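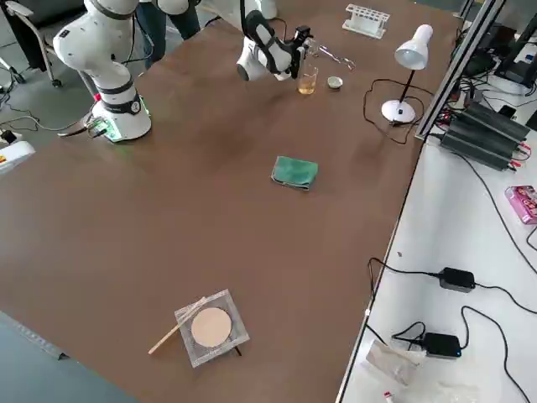
## Bench rules, second try

A few of you wrote in after the last newsletter asking what happened to the robot lab rules I promised. They exist! They went through 9 drafts, they lost a lot of weight on the way, and the version that's now taped up at Foltwood fits on one side of a sheet of paper. I wanted to share the parts people argued over, in case you're writing your own for a shared bench with two arms on it.

The first draft was mostly borrowed from Traltus, our sister site, where the arms live behind a fence and lift heavy boxes all day. Good rules for them. Ours reach for glassware on an open tabletop, with people at their desks close by, so half the list made no sense and the other half skipped the stuff that worries me most (liquids and cords, mainly).

So, what we ended up with:

**Say what's in the glass.** Any beaker that goes within reach of an arm gets written in the bench log first, with the contents and the amount. Small amounts only. If you can run the task with colored water, run it with colored water, and move to the real thing after somebody else has watched it go through clean.

**Cords count as obstacles.** This one got the most groans. A lamp cord looped over the tabletop is something an elbow or a gripper can catch, and it's on the checklist now along with tongs, cloths and anything else lying loose. You don't have to clear the whole table — plenty of our tasks need the clutter — but you do have to look at each thing and decide it belongs there.

**No heat while an arm is under power.** The tripod and gauze can stay out. The burner stays in the cabinet. I know some of you want to do a full heating run this year, and I'd love to see it, but we need a proper risk assessment on paper and I haven't gotten to it. August, maybe.

**One person holds the stop.** Two arms, one stop button, one person with a hand near it and no other job. They don't type or take notes, and they don't pass you the test tube rack. We used to let whoever was closest grab it, which meant everyone figured it was someone else.

**Hands in, power off.** If you need to move a dish by an inch, you stop both arms, even the one you think is parked.

**Electronics stay on the side table.** Controllers and power adapters go past the rail, away from anything that spills. Small boards mounted on the arm bases are the exception, and I'm still not thrilled about it.

The Calado folks asked whether we follow an outside standard. We read the collaborative robot guidance and used it for the speed and force limits. The housekeeping rules are our own, so please don't quote them as official anything.

Cakero is trying the same sheet on their bench now. If you want a copy, write back to this newsletter and I'll send it, coffee ring and all.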